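Tonar Residence Services: Maintenance Request 260
Category: Furnished rooms, climate control
Status: Closed

Reported problem: The wall thermostat in the second-floor guest room displays the set temperature but does not call for heat after 10 p.m. The resident reports that the room is comfortable during the day.

Initial response, Leanne Sedgwick: The night schedule was reviewed remotely. The setback value matched the building standard, and no fault codes were stored. The resident was asked to leave the unit in manual mode overnight and to keep the supply vent clear of furniture and bedding.

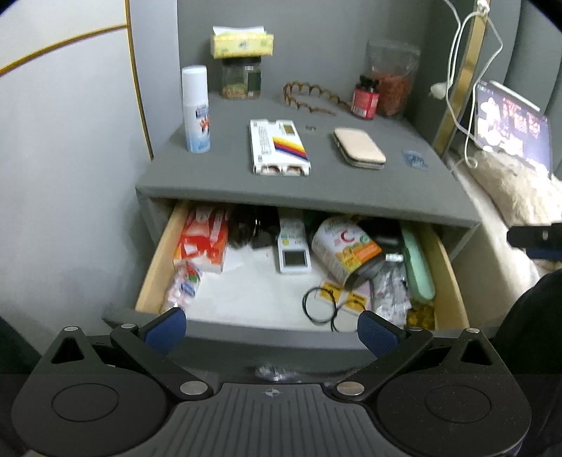
Manual mode produced the same result. A site visit was therefore approved under the November service allowance. The technician measured normal voltage at the thermostat and replaced both batteries. The Karras zone valve serving the room was found to close on schedule but was slow to reopen, taking roughly 34 minutes on the first test.

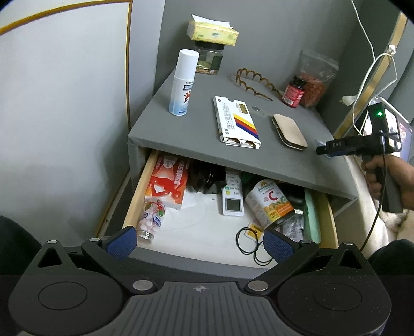
Declan Lockwood asked whether the valve motor alone could be replaced, as the valve body had been installed new last winter. The request was approved, and the motor was exchanged the same afternoon.

Result: Valve opened promptly on 2 consecutive tests. Resident confirmed overnight heat. Old motor returned to stores.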